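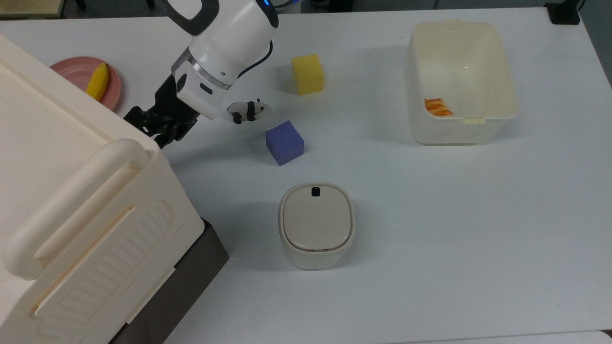
February, after lunch

Still on the toy and small-goods table for the Cakthorpe play corner. The cream cabinet is a bit of a bully on a table that size, but I do like its rounded handle, so it stays for now. Spyros Antoniadis wants the pink plate kept for the banana and any other play food, and I'm happy to go along with him. The yellow sponge cube needs a proper home, poor thing, and so does the little panda. I'll write up labels tonight and ask Stefanou for 2 more trays.

Comments (2)
Puvix: Keep the panda!
Flondar: Trays are in the back cupboard.

We use cookies. Accept / Settings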